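## Section 3: Finding a Home for Your Damasceno Bread Proofer

Before you plug anything in, please take a few minutes to choose a good spot. We know the temptation is to get dough into it right away (we feel it too, every single time!), but a proofer that sits level and out of the draft will reward you with a much more even rise.

1. Pick a sturdy surface that doesn't wobble when you lean on it with both hands.
2. Wipe the surface down and let it dry completely.
3. Unfold the base and press each corner until it clicks.
4. Set the water tray in the middle, with the lip facing you.

**Note:** If one corner refuses to click, lift the base, turn it over and check that the hinge pin is all the way in. It's a snug fit on a new unit and loosens up after a few bakes.
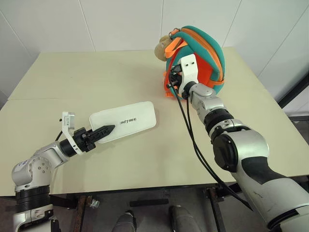 Leave a hand's width of open space on every side so the warm air has somewhere to go. Kitchens vary a good deal, of course, and a spot that works beautifully in March may be too warm by summer – you're welcome to move the proofer as often as you like, as long as it's unplugged and the tray is empty.

5. Fill the tray to the line with plain tap water.
6. Lower the lid, plug in the cord and hold the power button for 3 seconds.
7. Let the proofer warm up for 40 minutes before the first dough goes in.

**Caution:** Never move the proofer with water in the tray. Keep the cord away from the stove and the sink.

If the display shows code 1428, the lid isn't seated. Lift it, set it down again gently and press the power button once.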